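What a Table Is For: a report on the shared worktable at Jovcombe
Tainá Damasceno, with Wolfram Ackermann and Natsumi Hayashi
Handed in 2025-07-30

Where the idea came from

When our tutor, Kátia Guerra, asked each group to choose one ordinary object and stay with it for a whole term, we spent far too long arguing. Wolfram wanted the kettle. I was rather fond of the coat hooks in the corridor. In the end Natsumi pointed out that we were having the argument leaning on the same table we always lean on, and that settled it (although Wolfram still brings up the kettle).

The table is wooden, medium brown, and pushed up towards a pale wall. Our question was a simple one: how does the look and feel of a tabletop change the way people put things down on it, pick them up and clear them away? We had all noticed that we treat some tables carefully and others terribly, and we wanted to know whether we could say anything sensible about why.

How we went about it

We began in March with a notebook left by the door, where anybody using the room could write down what they had come to do. Then we took turns sitting in, always for an hour, and always with the same sheet to fill in. We managed 16 sittings between us. I should say that my own sheets are much messier than Natsumi's, and two of them had to be copied out again before anyone else could read them.

After that we spoke to people. We held 10 short conversations, mostly over tea, and wrote them up the same evening while they were fresh. Dirceu Xavier, who teaches woodwork at Asolbridge, very kindly gave us an afternoon as well and taught us the words we were missing.

What we learned about the grain

Before this project I would have called the top "brown" and left it there. Dirceu got us to follow the lines with a finger. They run in curved arcs, one inside another, with wavy dark streaks and lighter tan bands in between, and once you have been shown them you keep going back to them. He explained that arcs of this sort are what you expect to see when a log is cut along its length and a little away from the middle, and that makers of printed surfaces like to copy the look, so a pattern by itself won't tell you what you have under your hand. We had been about to write a confident paragraph on exactly that point, and we took it out.

The pattern matters to people more than we had guessed. Several told us that small pale things are easy to find on it, while anything brown or tan disappears. Pencils were the usual complaint. Strong colours do well: a bright blue can stands out against those browns from right across the room, and so does anything white.

What we learned about putting things down

People favour the middle. Even with plenty of space at the sides, the first object nearly always goes towards the centre, and later ones are fitted in round it. Round things get more care than square ones. Cans and cups laid on their sides are watched, or propped against something, and Wolfram's notes are full of hands hovering near them.

Clearing away was less tidy as a subject. Some people cleared as they went, some left it all to the end, and a few changed their habits the moment they saw one of us with a clipboard. We ought to have thought of that sooner. If we did it again we would spend the first few sittings simply being in the room, drinking our tea, until everyone was thoroughly bored of us.

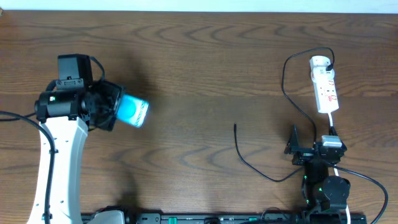
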